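Keeping a small pantry in order
Harska home pages, tips for the kitchen

My kitchen is old and narrow, and for food I have only one cupboard with 4 shelves. During the years I have tried many systems, and most of them I stopped after one month. The tips which stayed are written on this page.

Empty before you sort
Take everything out and put it on the table, also the small packets from the back. Wipe the shelves with warm water and a little vinegar, and leave the doors open until the wood is dry. I do this in January, when the holiday baking is finished and the shelves are half empty anyway. 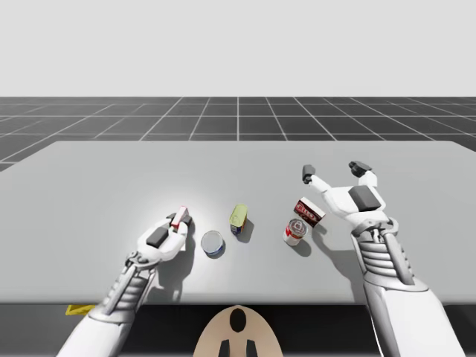
Put like with like
Flour, sugar and baking powder go together. Pudding and jelly powders I keep in their boxes, standing, with the short side to the front — so I can pull out one and the others don't fall. Tins go on the lowest shelf, they are heavy. For the loose packets I use an Imow tray, 15 cm wide, but a shoe box does the same work.

Read the small text
On a box there is often some advice about storing, and it is easy to miss when the letters are small. Look also if the advice is for the dry powder or for the prepared dessert. I write the date of opening on the top with a soft pencil.
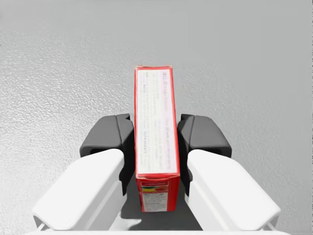 Can I pour the powder from an open box into a glass jar?
It depends on how fast you use it. If the jar closes well and is fully dry, the powder keeps nicely, but cut out the instructions and the date from the box and put them in the jar too. For a box which you finish in 2 weeks, a clip on the inner bag is enough.

Against moths
Bay leaves smell good, but for me they didn't help much. Closed jars helped. If you find a moth, check first the flour and the nuts, then the corners of the shelf and the small holes for the shelf pins. Vacuum these holes and take the dust bag outside the same day.

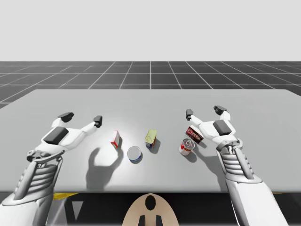
After cleaning I wait one day before I put the flour back. The shelf paper I buy from Fliser, the plain one without glue, and I change it when it has spots. Please don't use newspaper — the ink comes off on the bottoms of the jars.

Last changed: 14/06/2018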